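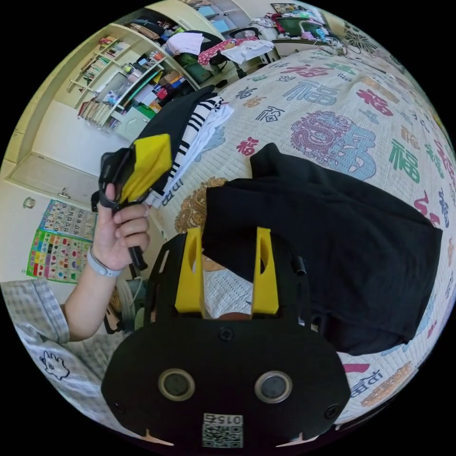 A hand-held gripper in a bedroom, with a black garment and a stack of folded clothes on the bed behind it.

Teaching a robot to fold laundry does not require a robot in the room, according to Poppy Tunstall, who runs the household handling project at the Zuvden lab in Brostitz. Her group published a short report on February 22, 2024, covering what it learned from 600 recordings of people sorting and folding clothes with grippers held in their hands.

The recordings were made in 11 homes. Participants used the grippers in place of their fingers, one in each hand, and worked through whatever laundry they had. The lab then used the recordings to train the software for a two-armed robot called Nikolovski, which stays in the lab.

"We went to people's homes because our own test table was too easy," Tunstall said. "It was a gray table with one towel on it. The robot got good at that towel. Then we put a shirt on a flowered bedspread and it grabbed the bedspread."

She said patterned backgrounds turned out to be the most useful part of the home recordings. The group had planned to ask participants to clear their beds and put down a plain sheet. A student forgot to include that line in the instructions for the first visits, and the recordings came back with quilts, mats and blankets in them.

"I was annoyed for a day," she said. "Then we trained on those and on the plain ones separately, and the patterned set did better even when we tested on a plain table. So we dropped the sheet idea."

Of the 600 recordings, 444 were used. Tunstall said most of the others were thrown out for one of 2 reasons: the tracking lost its position, or the person put a gripper down and finished the job by hand.

"People do that without noticing. They'll be folding away and a sleeve gets twisted, and they just reach in and fix it. You can't blame them. But the robot has no fingers to reach in with, so that recording is no good to us."

Asked whether she would rather have trained operators, she said no. Her group tried that the year before, with staff from Sastness, a contract firm that does warehouse picking studies. The folding was neater and faster. The robot trained on it did well until something went wrong, and then it had no idea what to do.

"The Sastness people hardly ever dropped anything, so there was nothing in there about picking it back up. At home you get a corner that slips and somebody going back for it three times. We keep all of that."

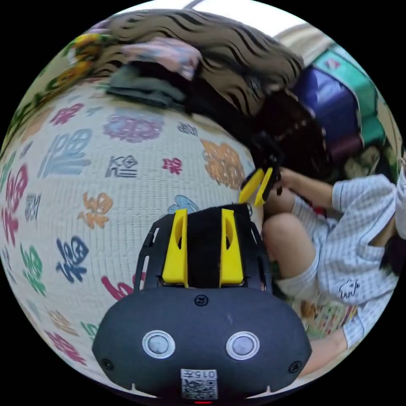 Two grippers over a patterned floor mat, with folded cloths lying by a striped blanket.

The method has limits. The grippers record where they are and how far they are open, but nothing about how hard they are squeezing. Tunstall said this matters little with cotton and a good deal with anything slippery. Nikolovski still loses hold of satin linings and most sportswear.

Floor work has been another problem. Many participants preferred to sit on the floor to fold, and the robot is bolted to a bench. Some of the arm movements people make while seated are ones it cannot copy. The group now checks each recording against the robot's reach before using it.

"We could tell everybody to stand at a table," she said. "I don't want to. If that's how they fold, I'd sooner move the robot."

A lower mount is being built and should be ready for testing this spring. The group is also looking at adding a pressure sensor behind each finger, although Tunstall said the first version made the gripper too heavy to hold for a full basket of clothes and has gone back to the workshop.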